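Questions we get at the gate: the Lulow Autumn Rod Run

We answer the same dozen questions every year, usually while holding a traffic cone. This page is an attempt to answer them sitting down.

What counts as a street rod?

For our purposes, a car with a body style from before 1949 and something under the bonnet its maker never intended. Replica bodies are welcome. If yours is newer, you'll be parked in the lower field with the customs, where the grass is flatter and the company is arguably better.

Do I have to book?

Yes, if you want to show a car. There are 200 places on the top field and they go early. Visitors on foot can just turn up and pay at the hut. Entry forms open in February and we don't keep a reserve list, having once tried to keep one.

My car isn't finished. Can I bring it?

Please do. Primer is a colour. We have a row for unfinished cars next to the tea tent, and it draws more people than the polished ones because there's more to argue over. It does need to roll, steer and stop. Two out of three has been tried.
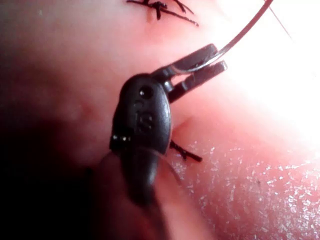
Can I arrive on a trailer?

You can. Trailers go behind the hedge on the Mabula side, unhitched and with the coupling locked. Some people will make remarks about trailer queens. Most of them live in the village.

Is there a scrutineering check?

A short one. Svenja Lenz looks over every car at the top gate and has done so since the run was held in a pub car park. She checks the battery is strapped down, the throttle return spring returns the throttle, and nothing is dripping that ought to be inside. Fuel lines routed over the exhaust manifold will get you sent home, however nicely they're clipped.
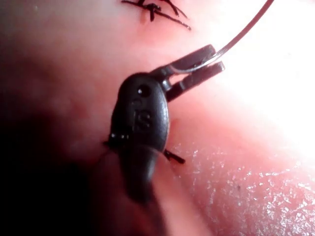

LULOW, February

Entries for the top field are now open. The fee stays where it was last year. The gate moves: cars come in by Primum Lane this time, after what the farmer described as "the ruts".

Why can't I use the old entrance?

See the ruts.

When do I need to be there?

Show cars should be on the field by nine. The gate then shuts to vehicles until four in the afternoon, and that includes you, your cousin, and the man with the flathead who has to get back for his dogs. If you know you must leave early, tell us at the gate and we'll put you by the fence.

Can I run my engine on the field?

At eleven and at two, for ten minutes, with somebody in the driving seat. The rest of the day it stays off. Open headers are fine during those ten minutes and at no other time. The church is nearer than it looks.
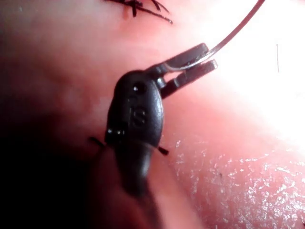
Close work, needle held in the jaws.

What is the Woner Run?

A 40-mile road loop on the morning after the show, out to Woner and back by the valley road. It isn't a race. There is no timing, no prize and no official record of who got back first, although you will certainly be told. The route sheet is on paper and the hill after the bridge is steeper than it sounds, so if your cooling is marginal, go the other way round and wave.

How is the judging done?

Entrants vote. You get one slip, you can't vote for yourself, and best paint goes to whoever gets the most. Last year we had 700 slips back across all the classes, of which several were shopping lists.

Is there an autojumble?

Yes, along the bottom wall. Sellers set up from seven. Buying before eight is against the rules and is how most of the good carburettors go. We don't guarantee anything sold there, including anything described as "ran when parked".
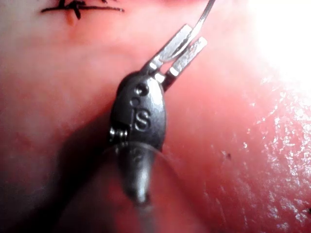
The two jaws and the rounded housing, just above the pink surface.

Are dogs allowed?

On leads, yes. Please keep them off other people's running boards.

What if it rains?

We carry on until the field stops us. A decision to cancel is made on the Tuesday before and pinned up at the hut. Entry fees are then carried over to the following year — we don't post refunds, as the stamps were costing more than the fuss.

I've lost my entry number. What now?

Write to us with your name and registration and we'll look it up. If you're number 1062 from the old mailing list, we still have your jack.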